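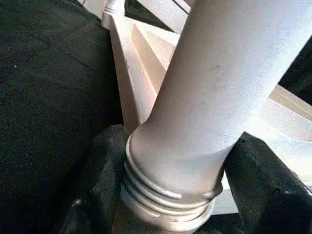
Compte rendu de la réunion de suivi – cellule de préhension, atelier finition
Site de Flenen
Lundi, 14 h 00, salle attenante au magasin

Présents : H. Fodor (méthodes, animatrice), responsable de l'atelier finition, deux opérateurs du poste 3, maintenance, qualité, représentant du personnel.
Excusé : service achats.
Rédaction : méthodes.

1. Approbation du compte rendu précédent

Approuvé avec une correction au point 4 : le temps de cycle indiqué concernait les montants droits et non les pièces tournées. La version corrigée est déposée sur le serveur, dossier Restusstead.

2. État de la cellule

La cellule traite les pièces tournées blanches, lot de qualification Restusstead. La prise se fait sur la base annelée, un doigt de chaque côté. La prise sur le fût a été abandonnée en février après relevé de traces sur la finition mate.

Lot en cours : 216 pièces. Pièces passées par la cellule à la date de la réunion : 70. Reprises manuelles sur ces 70 pièces : 6, dont 3 pour mauvaise orientation au dépôt et 3 pour arrêt sur seuil d'effort. Pas de chute de pièce enregistrée.

La maintenance signale que le seuil d'effort a été modifié deux fois sans mention au cahier de poste. Toute modification de paramètre sera désormais consignée avec l'heure et les initiales. Le responsable d'atelier demande que le mot de passe du pupitre soit changé et limité à trois titulaires. Accord.

3. Aspect des pièces

La qualité présente ses relevés. Petites éraflures et décolorations beige clair sur les bases, marques isolées sur les fûts. L'origine n'est pas établie : les mêmes défauts existent sur des pièces qui ne sont pas passées par la cellule. Un contrôle à l'entrée est nécessaire avant d'imputer quoi que ce soit à la préhension.

Les opérateurs du poste 3 rappellent que les gorges entre les anneaux retiennent la poussière et que le nettoyage se fait aujourd'hui au pinceau, avant la mise en place. Cette opération n'apparaît pas dans la gamme. Elle est ajoutée, avec temps alloué à mesurer.

Question posée sur l'usure des doigts. Réponse de la maintenance : contrôle visuel en début de poste, nettoyage à sec, remplacement sur constat. Un jeu de rechange est en stock, un second est à commander chez Irkthorpe. Les achats étant excusés, la demande sera transmise par écrit.

4. Organisation du poste 3

Avant la cellule, le poste comportait deux opérateurs en permanence : manutention, présentation des pièces, contrôle, mise sur chariot. La manutention et la présentation sont maintenant prises en charge par la cellule pour le lot Restusstead uniquement. Les autres références restent en manuel.

Constats des opérateurs :
– moins de rotations du poignet et moins de port en bout de bras, surtout en fin de poste ;
– davantage de station debout immobile devant le pupitre ;
– interruptions fréquentes pour acquitter des défauts mineurs, qui empêchent de mener le contrôle d'aspect d'une traite ;
– le rythme est donné par la cellule, alors qu'il était auparavant réglé entre collègues.

H. Fodor propose de placer un tampon entre le dépôt et le contrôle, de manière que l'opérateur puisse traiter les pièces par séries. Emplacement à définir avec la maintenance, le passage vers le magasin devant rester libre. Essai prévu sur le reste du lot.

Le représentant du personnel demande si l'effectif du poste sera réduit. Le responsable d'atelier répond que l'effectif est maintenu jusqu'à la fin de la qualification et qu'aucune décision n'est prise au-delà. Le représentant du personnel demande que cette réponse figure au compte rendu et que la question soit portée à la direction avant l'extension à d'autres références. Inscrit.

Un opérateur indique que la prime liée au poste manuel n'apparaît plus sur les bulletins des personnes affectées à la cellule. Le responsable d'atelier n'avait pas l'information. Vérification auprès de la paie, réponse individuelle aux intéressés.

5. Formation

Deux opérateurs sont habilités à la conduite et à la reprise après défaut. Aucun opérateur n'est habilité à la modification des points de prise, ce qui oblige à appeler les méthodes pour un décalage de quelques millimètres. Les opérateurs demandent cet accès. La maintenance y est favorable pour les corrections de position, défavorable pour les efforts et les vitesses.

Décision : module d'une demi-journée, corrections de position uniquement, assuré par la société Ko sur le poste et non en salle. L'équipe du soir est incluse. Le temps de formation est pris sur le temps de travail.

6. Points divers

Éclairage : la lumière vient d'un seul côté et gêne le contrôle d'aspect sur la face opposée des fûts. Une rampe mobile sera essayée.

Bruit : mesure demandée par les opérateurs, à réaliser cellule en marche et aspiration en marche.

Affichage : la consigne de reprise après défaut collée sur le pupitre est celle de l'ancienne version. À retirer.

7. Actions

Journal des modifications de paramètres – maintenance – en place dès lundi
Changement du mot de passe du pupitre – maintenance – immédiat
Contrôle d'aspect à l'entrée de cellule – qualité – avant reprise du lot
Ajout du nettoyage des gorges à la gamme, mesure du temps – méthodes
Demande d'achat, jeu de doigts Irkthorpe – maintenance
Plan d'implantation du tampon – H. Fodor et maintenance
Question sur l'effectif, transmission à la direction – responsable d'atelier
Vérification de la prime – responsable d'atelier
Date du module Ko – méthodes
Essai de rampe et mesure de bruit – maintenance
Remplacement de la consigne affichée – méthodes

Séance levée à 15 h 20. Prochaine réunion à l'achèvement du lot, convocation par les méthodes.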